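Color talk, Friday session. My notes, big type, please leave on the lectern.

Hi everybody, good morning, thanks for getting up for this one. I'm Renata Mansilla, I mix paint for a living, and I've been asked to talk about picking colors for your house without losing your mind. (Wait for people to sit. Drink water.)

So I started at Pereyra in Sturkevstead, which is a paint counter at the back of a hardware store, and in my first full year there I mixed 2,342 cans. I went back through the order slips for this talk! And 427 of those were people coming back for a second go at the same room. Same wall, same customer, slightly different beige. Think about the money in that. Think about the Saturdays.

Ask for hands here: who has painted a room twice? Who has painted one three times? Let them laugh, somebody always has a story. Take one, keep it short.

OK, first big thing. Color doesn't sit by itself. Your yellow is going to look different depending on what's under it, what's next to it, and where the light is coming through. A strong red will push a yellow around something awful. And a white surface is never really plain white once you put two loud colors on it.

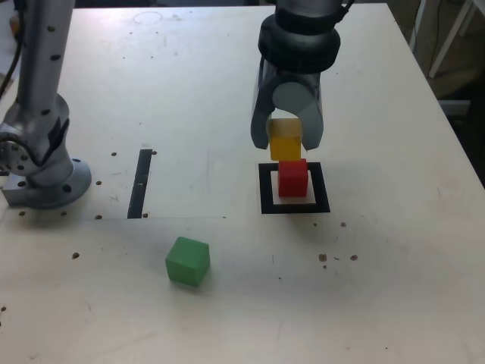 Yellow over red, on a white tabletop. Look at how much the yellow changes from top to bottom.

Leave that up for a bit. Ask which yellow they'd say it is, the pale one or the golden one. People will argue. Good, let them argue, because that's the same fight you're going to have in your kitchen when the swatch says one thing and the wall says another.

Story about my sister's hallway goes in here. Short version: she picked a lovely soft yellow called Orkitz Butter, painted the whole thing at night with one ceiling bulb on, went to bed happy, and at seven in the morning she called me and said it was green. It wasn't green. She had a big hedge right outside the window and the sun was coming through it. We ended up going two steps warmer on the card and she's had it that way ever since, and she still calls it the green hallway.

Second big thing is bounce. This is my favorite part, so slow down, I always rush it. Light hits a color, picks some of that color up, and throws it on whatever's closest. Red is the worst for this. Put a red rug down in a white room and the bottom foot of your wall goes pink, and then you come in to see me and tell me I sold you pink paint.

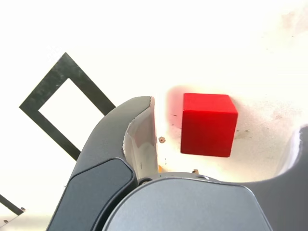 I had a customer who brought back a gallon of Trornard white, very upset, and I put a dab on a card and we walked outside together and looked at it in the parking lot. White as milk. She had a cherry-colored couch. She kept the couch, and I don't blame her, it was a great couch. We moved her to a white with a tiny drop of green in it, and that calmed the pink down nicely.

So if you love your red thing, keep your red thing! Just pick the wall color with the red thing in the room.

How to test (this is the part they'll write down, go slow):

Paint a big piece of poster board, two coats, right out to the edges. Those little chips are too small to tell you much.

Tape it up next to your trim, then move it to the darkest corner. Look at it at breakfast, look at it around dinner, look at it with the lamps on.

Put it down low by the floor too. Wood floors throw a lot of orange.

Give it a couple of days. I mean it. I know you have the roller in your hand.

Sheen, only if there's time. Shinier paint bounces more, flat paint bounces less. If your room has something loud in it, flat is your friend on the walls. Kitchens and bathrooms you'll want a bit of shine so you can wipe it, so go easy on the loud stuff in there.

If somebody asks about gray: yes, it can go purple. Yes, it can go blue. Bring the poster board.

If somebody asks about ceilings: I like the wall color cut with white, half and half. Some folks hate that and it's fine.

Then 15 minutes for questions. Cards and poster board are on the side table, one each please, I'm doing this talk again in May and I'd like to have some left. Switch off the projector before you unplug it.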